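Assembly Board Layout: Project Report
Kakton Workshop Course, Summer Term

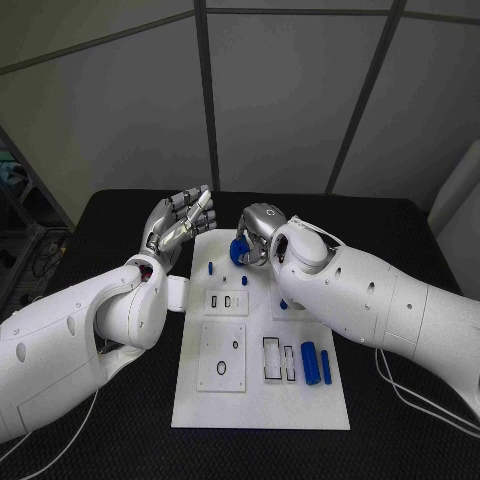 Fig. 1. The white board on the black tabletop, with the blue pegs and the blue ring-shaped part.

1. Background

Our group was asked to design a layout for a small-parts assembly board. The course already had a board from an earlier project called Virk, but its parts were kept in trays at the side and the steps had to be read from a sheet. We wanted a layout where the parts stand on the board itself and the order of work can be followed without the sheet.

The work started in June and the last trials were on 8th August.

2. Materials

The board is a large white rectangle that lies flat on the table. We chose white so that small parts would show up clearly. The pegs and the ring part are blue. The smaller fittings are gray metallic, and these were harder to see against white than we had planned for.

The black tabletop has a textured surface. We tested the board on a smooth desk first and it slid when a part was pushed down hard. On the textured top it stayed in place, so we did not add clamps.

Parts were ordered from Meteck. One bag of fittings came in the wrong size and we lost a week waiting for the replacement.

3. Layout

We tried 2 layouts. In the first, all the small parts were set in a row along the near edge. This looked tidy but meant reaching over them at every step, and pegs were often knocked down.

In the second layout, which we kept, the parts are spread across the board and the near side is left more open. The name for this version in our notes is Flalix.

4. Trials

We ran 30 trials with the final layout. A trial was marked as failed if a part fell over or ended up in the wrong place. There were 9 failures. In 5 of them a peg was knocked while the ring part was being moved, and the rest involved the small metal fittings.

The pegs are short and light — a slight touch is enough to tip one. Wider bases would help, but we did not have time to make new ones.

5. Changes for next time

The metal fittings should be marked with a dark outline on the board. The spacing between the pegs at the far side should be increased. We would also like to try a board with a low rim, as loose fittings sometimes rolled onto the table and were slow to find on the black surface.

The drawings for both layouts are in the course folder, along with the trial sheets.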